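Hi Elie,

I promised you something in writing on the two-arm cell before the August money gets talked about, so this is me writing it with a coffee, and you can tidy it up for the Mulura people however you like.

Short version: both arms are up, the new wrist camera mounts are on, and we've gone a good stretch without a cable fault (touch wood!). The longer version has more screws in it.

You'll remember the left arm kept dropping its gripper connection in the spring. Walid and I spent most of a week blaming the controller, swapped it, and got the same fault. The cable was the culprit all along, it was too short and tugged at the connector whenever the wrist rolled over. We put in a longer one from Drimano with a proper loop in it. I cycled it 50 times through the worst pose I could think of and it held every time, so I'm calling that one closed.

The other big job was the fingers. I took the finger plates off both grippers, cleaned the linkages, and put every screw back with fresh threadlocker. That's now a job for every 6 weeks and it's on the sheet by the door. It takes 2 hours if you don't drop a screw, and I dropped a screw.

Then back to groceries, because those are what Kanaan wants to see handled, and because a slippery round bottle and a big flat carton are pretty good at showing up a badly set gripper. 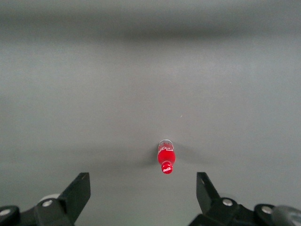
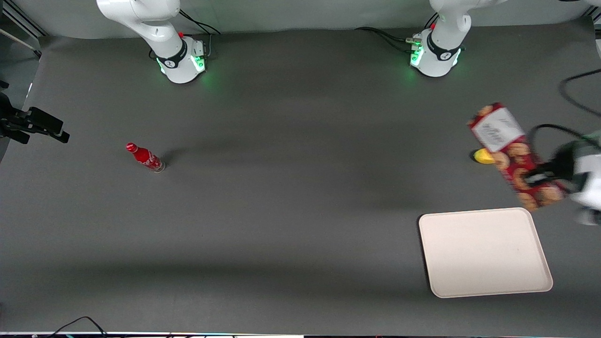

Same red Coca-Cola bottle on the gray mat, from the wrist camera first and then from the fixed one.

I've also redone the camera calibration for the whole cell. The old one had been done before we moved the side post, and I'm a bit embarrassed by how long we ran like that. Walid wrote a little check that I run first thing, before 9 if I can, and it complains if any camera has shifted. It has complained twice so far, both times after I'd leaned on something.

Spending is fine. We're under on parts and over on my hours, which I think you guessed. The one thing I do want to ask for is 4 spare finger plates from Gollgate. We have no spares at all right now, and a bent plate would put an arm out until the order came in.

Next up is the right arm's base bolts, which I want to re-torque, and then a longer run with both arms working together. Walid is already writing the schedule for that, and I'll send it over once he and I agree on the lunch break.

Talk soon, and do come by and see it!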